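星期二，阴，傍晚放晴

早上八点四十到的实验间，Vimine那套双臂套件的试用期还剩不到两周，今天开始跑鸡蛋这一项。先把昨天没写完的补上：右臂第三关节的异响重新标定以后没有再出现，暂时不报修，继续观察。左腕的固件版本和右腕不一致，说明书里没提要不要统一，我给Traltia的售后发了邮件，他们是这边的代理，一般隔天回。

套件报价单也到了，分两档。基础档是双臂、夹爪、控制盒和一年软件授权，高档多一套力反馈的主手和上门培训两天。我们试的是基础档。培训那一项单独也能买，价格不便宜，我倾向于不要，安装那天自己照着手册做下来，除了线序那一页印得不清楚，没有特别难的地方。

上午做准备。鸡蛋是在楼下超市买的，蓝色纸浆托，蛋壳颜色差不多，大小不太齐。真蛋比木头假蛋麻烦，但是上个月用假蛋测出来的数据没有参考价值，假蛋表面太滑，重量也偏重，夹持力调好了换真蛋全都要重来。今天索性从真蛋开始。

夹持力从默认值往下降，降到第四次才比较合适。默认值明显是给硬质零件设的，第一个蛋直接夹裂，蛋清流到指尖的缝里，拆下来擦了二十分钟。这一点要写进评估报告：夹爪手指没有密封，沾了液体只能拆开清理，拆的时候要用小号内六角，套件里不带。

任务定得很简单，桌面上放一个散蛋，左臂过去夹起来，放回蛋托的空位，右臂停在蛋托旁边，必要时扶一下。遥操作录一遍，再让它自己跑。

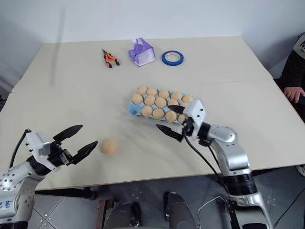 录制部分比我预想的顺。上午录了36条，有效的占多数，废掉的主要是我自己手抖，还有两条是忘了按开始。软件的录制界面做得不错，每条录完可以马上回放，不满意当场删，不用等到最后一起整理。缺点是文件名不能自定义，全是一串编号，下午找上午的某一条找了半天。

中午在Pathirana吃的，面比上次咸。

下午接着录，到三点多累计到72条，停下来先训一版看看。训练用的是厂家给的默认脚本，一个参数都没动，既然是评估产品，就应该按普通用户拿到手的状态来。训练期间整理了桌面，把线重新理了一遍。腕部出来的线偏长，垂在桌边，走路容易带到，应该加两个线夹。厂家配的线夹是粘贴式的，粘在金属臂壳上过一天就掉，我换成了扎带，扎得不能太紧，不然转到极限位置会拉扯。

五点半开始跑自主。接近的动作没有问题，手指张开的幅度合适，不会碰倒旁边的蛋。问题出在最后放下去那一步。蛋对着空位的时候姿态常常是斜的，尖头没有朝下，硬放会卡在隔断上。人手会很自然地转一下，机器不转，就是直直往下压。有一次压出了细纹，我按了急停。急停反应很快，这一点放心。

还有一个情况，蛋在桌上如果离左臂底座太近，手臂要折得很厉害才够得到，动作会变得一顿一顿。往外挪一掌就正常。可用的工作范围比宣传册上画的那个圈要小，这个也要记。

和去年试过的Flirkitz比，Vimine的夹爪更细，做小东西有优势，软件也省心。Flirkitz的臂更稳，带负载的时候末端基本不晃，但是他们的软件每次更新都要重新激活，当时为这个耽误了整整一个下午。价格上Vimine低一些，不过加上备用手指和延保，差距就不大了。备用手指一对要95，消耗品，按我们这个用法一个季度至少换一次，预算里得单列。

控制盒的噪音也说一句。开机以后风扇一直转，不分高低档，坐在旁边一天下来有点头疼。下次来试着把它放到桌子底下，隔一块海绵，注意别挡住出风口。

收工前把裂了的蛋清掉，好的放回冰箱，在蛋托上写了“实验用，勿食”。上回没写，第二天就少了。

今天磁盘占用204GB，比预计的多，视频默认不压缩。晚上让它自己往备份盘里拷，明早看结果。

明天的安排：补录一批蛋斜着放的，专门练转正那一下；再问一次Traltia固件的事，顺便问备用手指有没有带软垫的版本；报告的安装部分先写出来，趁还记得清楚。内六角从家里带，小号的那套在阳台工具箱里。

七点一刻关的总电源。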